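How a Robot's Software Decides What to Do Next

Explainers for readers aged 9 to 12
By Ataberk Öztürkmen
Reading level: middle
Last updated: 2024-05-09

A robot arm is a set of motors and joints. Without software it does nothing. Software is a list of instructions that a computer follows, and a robot that handles objects usually runs several pieces of software at once. This page covers four of them: perception, planning, control and simulation.

The software used for this page is called Skodex. It was written by a small group at Drastness, and it runs on an ordinary desktop computer.

Perception: finding out where things are

A camera sends the computer a grid of tiny colored squares called pixels. Each pixel is stored as numbers. The computer does not receive the message "there is a yellow part in the hand." It receives a very long list of numbers and has to work the rest out.

The perception program looks for groups of pixels that belong together. A sudden change from light to dark often means an edge. Several edges may fit the shape of an object the program has stored in its memory. If the fit is good enough, the program writes down two things:

Position: where the object is.
Orientation: which way the object is turned.

Together these are called the pose. Put a pencil on a desk and spin it without moving its middle. The position of the middle has stayed the same and the orientation has changed, so the pencil has a new pose.

Poses are hard to get right when one thing hides part of another. A robot's own fingers are a common cause of this. The program has to guess the hidden part from the part it can see, and it gives each guess a score. Skodex throws away any guess with a low score and asks for another picture.

Planning: choosing a path

Once the poses are known, the planner takes over. Its job is to find a path from where the arm is now to where the arm needs to be, without touching anything along the way.

Reach under a table for a dropped spoon and you do some planning yourself. Your elbow has to stay clear of the chair leg while your hand goes forward. You do it without much thought. A planner does it by testing.

Skodex picks a possible arm position and checks it. Does any part of the arm overlap a panel, a post or the table? If so, that position is crossed off. If not, it is kept and joined to the last good one. The planner stops when it has a chain of good positions that reaches the goal. One plan we made for this page took 2411 checks. The computer finished before the person at the keyboard had picked up her pen.

The object in the gripper has to be checked too. A robot holding a long part takes up more space than a robot holding nothing, and a planner that forgets this will hit things with the part.
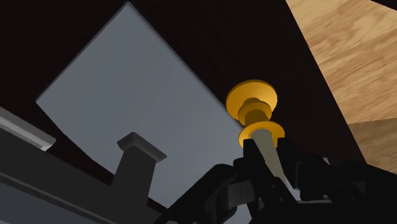

The first chain a planner finds is often a poor one, with extra bends in it. A second step, called smoothing, tries to remove them. It takes two positions in the chain and asks whether the arm could go straight from one to the other. If the straight move is clear, everything in between is deleted. Skodex repeats this 200 times and then keeps what it has.

Control: following the path

A path is only a plan. The motors still have to carry it out, and motors are not perfect. A joint may turn slightly too far, or a heavy part may pull the arm down a little.

The control program deals with this by using feedback. It runs a loop:

1. Read the sensors to find out where each joint is.
2. Compare that with where each joint should be.
3. Work out the difference. This is called the error.
4. Send each motor a command that makes the error smaller.

Then it goes back to step 1. The loop runs many times every second.

The size of the command matters. If it is too small, the arm lags behind. If it is too big, the arm shoots past the target, comes back, shoots past again and starts to shake. Choosing the right size is called tuning. The arm model used at Drastness is named Corneck, and tuning it took most of December – a long time for a handful of numbers.

Simulation: trying it on a computer first

A simulation is a world made of numbers. It holds the shape of every object, and it can also hold the weight and how slippery each surface is. The computer works out what would happen in a very short slice of time, then the next slice, and then the next. It can also draw the result, so people can look at it from any side.

Simulation is useful when software is new. A mistake in a simulated world breaks no fingers and scratches no tables. The programmer can fix the mistake, reset every object to its starting place and run the same test again.

A simulation leaves things out, however. Simulated surfaces may be cleaner than real ones. Simulated light may be too even. Real rubber squashes in ways that are slow to calculate. Software that works well in simulation can still fail on a real arm – programmers call the difference the sim-to-real gap. One way to shrink it is to change the simulation on purpose between tests: dimmer light, a heavier part, a more slippery finger.

Try it at home: the Arabzadeh grid

You need squared paper, a pencil and 2 coins.

Draw a box 10 squares wide and 10 squares tall. Shade in some squares as obstacles. Put one coin in the bottom left corner for the start and the other in the top right corner for the goal.

Write a 0 in the start square. Write a 1 in every empty square that shares a side with it. Write a 2 in every empty square that shares a side with a 1, and carry on until you reach the goal. Now go backward from the goal, always stepping to a number that is one lower. Your steps mark a shortest path.

If the numbers stop spreading before they reach the goal, there is no path. Rub out an obstacle and start again.

Words to know

Pose: the position and orientation of an object.
Planner: software that finds a path.
Feedback: using sensor readings to correct a movement.
Error: the difference between where something is and where it should be.
Tuning: choosing the numbers that set how strongly a controller reacts.

Next in this series: How a Gripper Knows How Hard to Squeeze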